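Joro @joro_writes_slowly
Mar 16, 2018

1/ I promised a thread on how I learnt to cook for other people in my third language, so I will try. It is long. Please make tea first.

2/ When I moved to Salinas street I knew the words for the office very well. I could write a contract. I could not ask my neighbour for a sieve. In my school book there was one page about the kitchen and it had mostly fruit.

3/ So I made a rule for the whole of March: every evening I write down the kitchen words I was missing that day. Sink, basin, tray, rim, drain. Small words, but in a shop they are the ones you need. 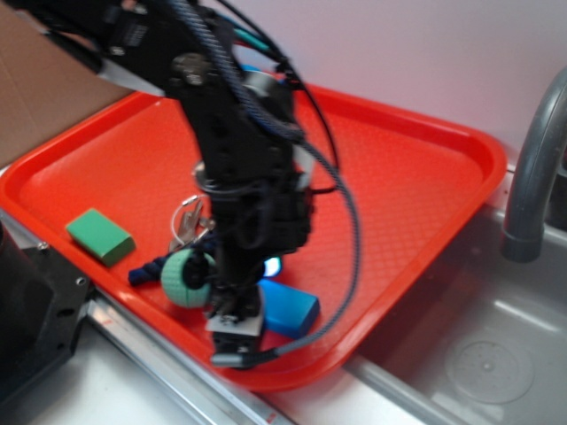

2 min read

4/ "Counter" was a difficult one. For me a counter was a thing in a bank. I told my neighbour "put it on the table of the sink" and she understood me, but she smiled a lot.

5/ Then the verbs. To rinse, to wash, to wash up, to wash out. My first language has one verb for all of this and we are quite happy with it. I still say "wash up your hands" when I am tired.

6/ "Simmer" I love. It sounds like the thing it means. "Poach" frightened me, as I knew it only from a newspaper story about deer.

Print | E-mail

7/ A friend from the evening class at Rimus says I should learn colours of food too - golden, pale, browned. Recipes are full of them. "Cook until golden" is a strange instruction for a person who cooks by smell.

8/ And for red alone you can say scarlet, crimson, brick, salmon. Salmon is a fish AND a colour. I needed one whole evening to accept this.

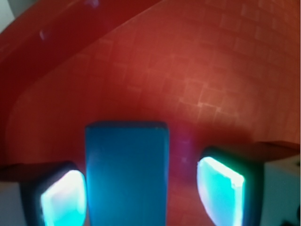
Red, going to salmon where the light falls.

9/ Some people asked how many words I have now. I counted last night: 425. My plan was 800 by the end of the month, so I am late, but I refuse to put in fruit only to make the number bigger.

10/ Spelling is another matter. I wrote "flower" on the shopping list for Nullov, the small grocer on my corner, and the man asked me which kind. I said plain. He looked at his tulips for a long moment.

11/ What helped me most was reading recipes aloud while cooking. You hear very quickly which words you are only pretending to know. "Fold in the eggs" - I read this to the wall maybe four times and then I telephoned my sister.

12/ What did not help: television. They speak too fast and they say "pop it in" for everything. Pop it in the oven, pop it in the tray, pop it on the side. On the side of what?

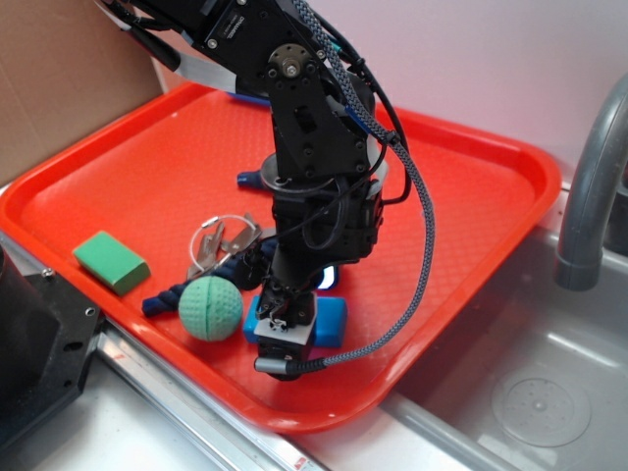 No. 8

13/ I have learnt that "on the side" means on the counter. See post 4. I was so proud of "counter" and people here do not even use it at home.

14/ Last Sunday lunch is still a question for me too. Is it dinner? My neighbour says dinner, the class says lunch, the invitation said "come for a bite". I ate before I went, and this was a mistake.

15/ If you are also cooking in a language that is not yours, please send me your worst word. Mine this week is "colander". I say it differently each time and wait to see what they give me.

16/ Next thread will be about spoons. There are too many kinds.

31 comments | 4 shares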